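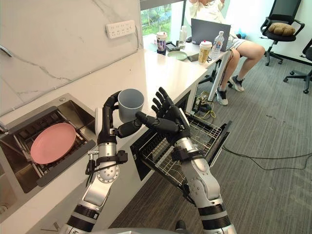 A plain grey cup, held upright over the countertop.

Guides > TV and Home Theater > Setup

Menu Reviews Guides Deals Forum Log in

Get rid of the lip sync delay on your TV and soundbar

By Leen Rizk

14 shares 2 comments

Quick one. Voices lagging behind mouths, drives me nuts. Takes 20 minutes tops, most of it menus.

First, check the source. Play the same show from the TV's own app, then from the streaming box. Only off on the box? Then fix it on the box, leave the TV alone.

Next, cable. Soundbar goes in the HDMI port marked ARC or eARC. Not any old port. Push it in all the way -- mine was half out for a month.

Now the TV sound menu. Find digital audio output, set it to passthrough. No passthrough on your set? Try PCM. You may lose surround but the timing usualy gets better.

Still off? Look for AV sync or audio delay. Sound early, add delay. Go up in small steps, use a news anchor, watch the lips. Mine ended up at 77 ms.

Sound late -- delay to zero, then game mode on. Less picture processing can make it worse on some sets, so turn it back off if it does.

Last thing, unplug TV and bar both, wait 2 minutes, TV back on first. Then update the firmware on both and check teh settings again, updates like to reset them.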